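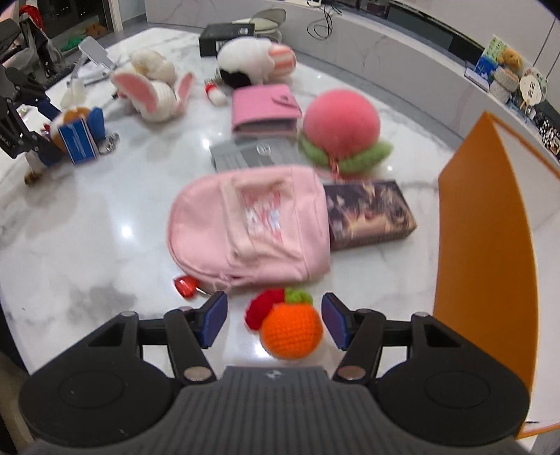

Plush toys, a pink backpack and a crocheted piece share the marble table with our hand-held grippers.

About Nilent

Nilent started out packing gifts for small shops in Parkberg, and in many ways that is still what we do, though there are more of us now and the shelves go a good deal higher. We handle the soft, odd-shaped and slightly fussy things that people love to give each other: plush animals, charms, little bags, card holders, crocheted fruit (yes, there is quite a lot of crocheted fruit!). At the moment our catalog runs to 889 different items, and hardly any of them stack neatly.

That is why automation came to us later than it came to our neighbors. A machine that moves identical cartons all day has no idea what to do with a rabbit's ear. So when Rocío Benítez, our founder, decided to bring robots into the packing room, she wanted them to learn from the people who already knew how to pick things up, and that is how the hand-held grippers came to our tables. Our packers use them to show how a thing should be approached, where it can be squeezed and where it really shouldn't be, and those recordings go into the system we call Kesach.
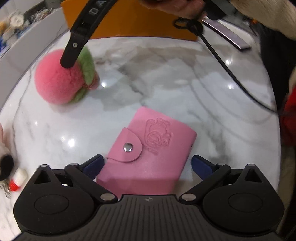
A pink card holder with a snap tab, between the open jaws of a gripper.

What has it changed for the people who work with us? Quite a bit, and we would like to be fair about it. The long evening shift before the holidays is gone, and sore wrists come up far less often in our team meetings. On the other hand, learning the gripper takes patience, and some of our most experienced packers found it maddening for the first month or so. Kirsten Beaudoin, who runs training, now gives everyone 90 minutes at the table each morning and then sends them back to their usual work, and that has suited most people very well.

We promised when Kesach began that no packer would lose a place here over it, and we have kept to that. Two of our packers have moved into teaching full time, and others check finished orders for Mac Giolla, the stationery chain that has been with us almost from the beginning.

We are always glad of visitors, so if you have a shop, or a class that would like to see the packing room, write to us and we'll find a morning that works. The next open house is in June, and there will be coffee.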